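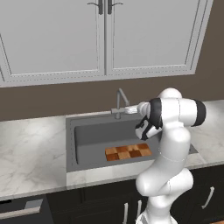

Cabinet painting FAQ

I get the same emails every week, so I finally put my answers in one place. I paint kitchen cabinets out of my shop in Hamby, and I've been at it for 15 years.

Can you paint over the finish I have now?
Almost always, yes! Old varnish, old paint, that orangey stain everyone had in their first house (me included). I wash it, sand it, prime it and go from there. The one thing I turn down is peeling plastic film, and I'll tell you that on the first visit.

Do the doors come off?
They do. I take doors and drawer fronts back to the shop and spray them there, then do the fixed parts in your kitchen with a brush and a small roller. Every door gets a number under the hinge so it goes back where it came from.

How long will my kitchen be a mess?
A normal kitchen takes me 8 working days, and I'm only in your house for a few of them. You can still cook, you just have to look at your cereal boxes for a while.

What about panels with molding?
Love them, but they're slow. The corners collect paint, so I go back over each one by hand. Flat doors are quicker and the quote will be a little lower.

Which color should I pick?
Oh boy. If you're stuck, try a soft gray or a warm white, and look at the sample at night with your own lights on. I mix a pale gray I call Clellance that gets picked a lot. Large samples are free, so please take more than one.

Can I keep my handles?
Sure. If you want new ones with different spacing, buy them before I start so I can fill the old holes and drill new ones before painting.

How do you charge?
By the door, after I've seen the place. I take a $300 deposit to hold your dates, and it comes off the final bill.

Do you travel?
I cover Hamby, Follonar and the Hoekstra side of the river. Farther out, just ask.

When can I clean them?
Give it 2 weeks, then use a soft cloth and dish soap. Skip the scrubby side of the sponge, please!

Are you open weekends?
Saturdays by appointment. I don't answer the phone on Sunday, but leave a message and I'll call you back.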